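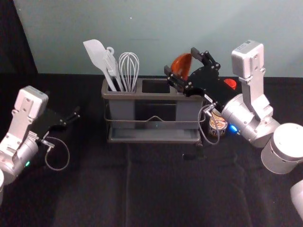
3.2 Collection by remote control

All demonstrations for the utensil task were recorded at the Rastberg site on the two-arm station. The operator moves a pair of leader arms, and the follower arms copy the joint angles with no filtering beyond a speed limit. Each gripper is driven by a trigger on the matching leader arm. We tried hand guiding first, in which the operator holds the follower arm and pushes it through the motion, but the operator's hands often blocked the view of the caddy.

The task uses a gray caddy with a spatula, a fork-like utensil, a whisk and one further tool with a rounded head. The instruction names a tool and a compartment. Operators were told to approach from above, to keep the idle gripper open and clear of the caddy, and to pause before release. Runs in which the caddy tipped were dropped.

Figure 3. Two views of the caddy with the utensils grouped in the left compartment. The views come from different cameras and are not aligned in time. 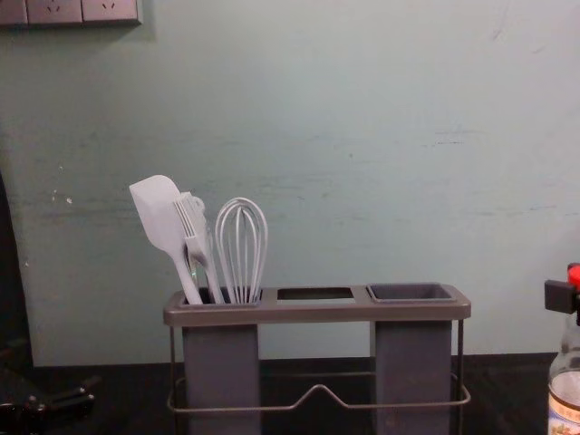 The thin handles were the main source of failed grasps. When tools stand close together, a small error in the approach angle brings the fingers down on two handles at once. We therefore asked for 300 extra runs starting from crowded layouts, which brings the full Flodunari set to 2,503 runs. Of these, 40 were held out for testing and were never used to tune the policy.

Operators could restart a run at any time before the first grasp. After the first grasp, a run was kept to its end, including any second attempt, and corrections were labeled by hand with the Cotell tool. Labels mark the start of the correction and the arm that made it. We did not label pauses.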